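Jendex Handling Cells: Good Practice Gallery

Gallery updated 20/12/2019

Our picking cells at the Nzioka site work to the Sternuvero house rules, which were last revised in March. The rules cover bins, cables, pendants and what goes into a test load. The current issue runs to 15 pages and is kept at each cell.

Main points for anyone setting up a bin:

Fix the bin before the arm is switched on. Check the clamps again after every 50 picks.
Keep cables clear of the arm's full reach.
Know where the pendant is before you start. Do not step over its cable.
Use a mixed load with different shapes and surfaces.
Log every missed pick, including the ones you can explain.

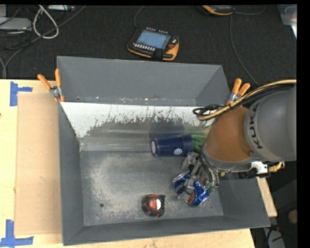 Mixed load in a clamped metal bin, KUKA arm. Crushed cans, a cup on its side and a tape measure.

Picks logged under the current rules: 1,596
Print copies: ask for sheet 618 at the Brando desk.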